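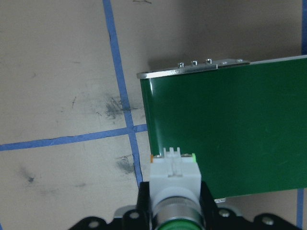 Vol. 19, No. 10

To: the equipment list
Subject: Re: Budget lines for the board handling cell

Replying to the message sent round this morning, quoted in part:

> Tukcombe have asked for our figures by March. I have the arm down as one line and everything else as "sundries". Can somebody tell me whether that will do? I would also like to know if we should ask for the second arm now or leave it until next year.

It won't do, I'm afraid. Sundries was what went wrong last time. Please split it as follows:

- gripper fingers, white plastic, printed by Brinoditz in batches of 50
- base plates and fixings
- power supplies and cables
- blue tape and cardboard for the table top
- spare boards for trials, 300 if Watari will hold the price

The fingers wear where the ribs meet the edge of the board, so put them under consumables and not under capital. The tape can go there too. We re-lay the grid whenever the layout changes and we get through a fair amount.

On the second arm, I would ask now. Vương quoted us a lead time of 19 weeks, and the quote lapses at the end of the month. If the money is refused we have lost an afternoon's paperwork.
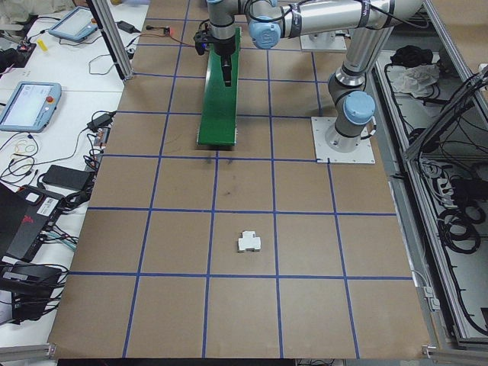
Does the service contract need to be in this year's figures?

Put it in next year's. The first 10 months are covered by the purchase price, and the contract starts after that.

I will send the old spreadsheet before five. The cable prices in it are out of date, so please get new ones before you copy anything across. Delivery is on a separate tab and should be left as it is.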